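Wellholm School — Fee Assistance Fund
Progress report to the Bekov Trust, June

The Trust gave us 3,000 for this school year. Until now we have spent 2,985, and the remaining 15 stays in the fund account.

From this money 20 families received help with tuition. The largest part, 2,000, went to families on the monthly plan. The rest was used for enrolment fees and for bus passes from Fladside.

One matter is still open. The Beddoe payment system does not show the grant as a separate line — parents see only the lower balance, and several have asked us if it is a mistake. We have requested a change before the new invoices are sent. 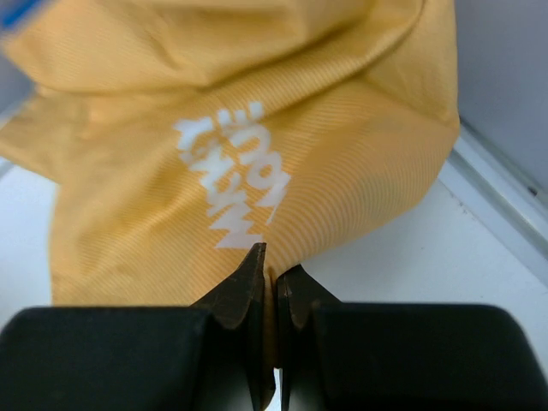 Until that is done, we put a short letter with each invoice, which explains the amount paid by the Trust.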